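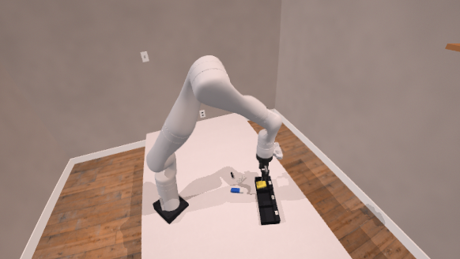 Filed under: Cell setup and care > Small arms

Dear all,

Many thanks for the replies over the last few days, and sorry to be slow in coming back. I promised to say how we got on with the sorting cell at Paltance, the simulated twin first and then the real one. It was the advice below that got us going again:

> Before you touch the wrist view, check the base plate. If it has been
> turned in the model and not on the bench, every pick will be out by
> the same amount and you will chase it for a week. We lost most of May
> to that on the Stusik line.

Well, we had turned ours (I like a corner facing me, it's an old habit) and the figures in the setup file had never been changed to match! With that put right I ran 20 picks with the yellow block and only had to nudge the height, by 5 mm.

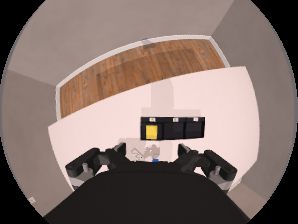
Wrist view, fingers open, yellow block in the left compartment.

Next came the fingers. I now close them fully over bare table before each batch and look at the tips from the side, which takes a minute and has saved me a good deal of muttering. Our Pamon checklist has it after the tray check,

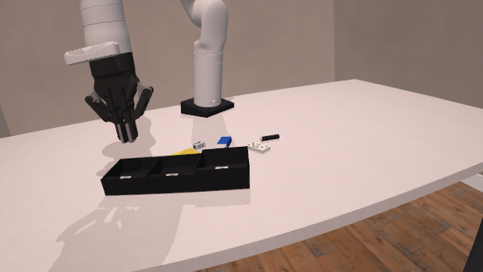

but I would do it before, as a finger that closes a little askew will make you doubt a tray that is perfectly sound. Do leave yourself plenty of room over the rim as well. I had 17 mm and have gone up to 30, and the arm looks much happier for it.
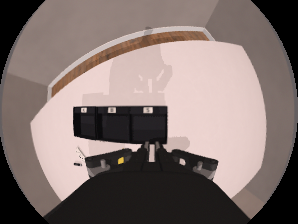 Posted by the list member at Erraji, 4.40 pm

I still want to go over the tray labels, as they come out very coarse from the wrist, and I'd be glad to hear what size other people use.

Warm wishes to you all

Comments (3)

We print ours twice as tall and leave off the border. Much better.

Same trouble with the base plate here, thank you for writing it up!

Could you post the checklist when you have a moment?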